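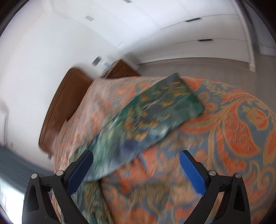 *3 min read*

# Motion blur in handheld gripper demos on patterned bedding: drop the episodes or keep them?

**Calum MacBrayne** · posted Jan 14, 2020 · tags: demonstrations, filtering, fisheye, cloth

I am collecting cloth demonstrations with a handheld two-finger gripper, camera mounted on the tool, fisheye lens. The task is picking up a piece of fabric from a bed. I have 451 episodes so far from 13 bedrooms.

The frame at the top is typical of the ones I am unsure about. Fingers open, nothing between the pads, green and blue floral cloth lying diagonally on an orange and blue-grey bedspread. The gripper is sharp and much of the room is smeared. It moves with the camera, so no surprise there, but my sharpness filter computes variance of the Laplacian over the full image and the fingers push the score up. Frames like this pass. When I mask the fingers out, 51 episodes fail.

Two things I would like to know:

- Should the blurred episodes be dropped, trimmed, or kept as they are?
- Is print on print a problem? Both fabrics are floral in places and my segmentation baseline merges them. I could switch to a plain bedspread, but the bedrooms I will be testing in next month are not plain.

Pose tracking is done offline with the Undale package. Exposure is on auto.

---

**lustard_bench**

Mask first, then score. Your full-image number measures the gripper, so I would ignore it. Draw one static polygon per finger at the widest opening and another at the closed position, take the union, and apply it to every frame. Also mask the black corners outside the image circle — the hard edge there contributes a constant that makes thresholds harder to read.

On dropping: look at where in the episode the blur falls. Blur during the approach with the fingers open costs you little if the tracked pose stays continuous. Blur in the half second before the pads close is worse, as that is where the policy has to find an edge or a fold. I trim the first kind and discard the second.

Check the poses separately. Image blur and tracking loss go together but not one to one. Plot translation between consecutive frames and look for steps. If Undale bridged a gap by interpolation, the action labels in that stretch are wrong even when the images look usable.

Set the shutter manually. Auto exposure indoors will pick a long one every time. Add a lamp before you add gain.

I would keep the patterned bedspread. Your segmentation baseline failing does not mean the policy will fail, unless the policy consumes the masks. Does it?

> **Calum MacBrayne:** No, raw images only. The masks were for a coverage report. With your union mask and the corners removed, 949 segments are left after trimming, and the pose plots show steps in a few of them. Going through those by hand.

---

**bavville77**

just move slower

---

**R. Munasinghe**

Agree with most of the first reply, with one reservation about trimming. If you cut every fast approach, the data will contain only slow ones, and the policy will be slow. We did this and had to record again in February. Keep some of the quick approaches where the poses are clean.

For print on print, vary the pairing. Same cloth on several bedspreads, several cloths on the same bedspread. If the green floral cloth only ever appears on the orange paisley, the model can learn the pair. Log both fabrics in the episode metadata from the start. Adding it later means watching everything again.

Vary the shape of the cloth too. A squared, folded end gives a clear corner to go for. Record flat and bunched starts as well, and tag them.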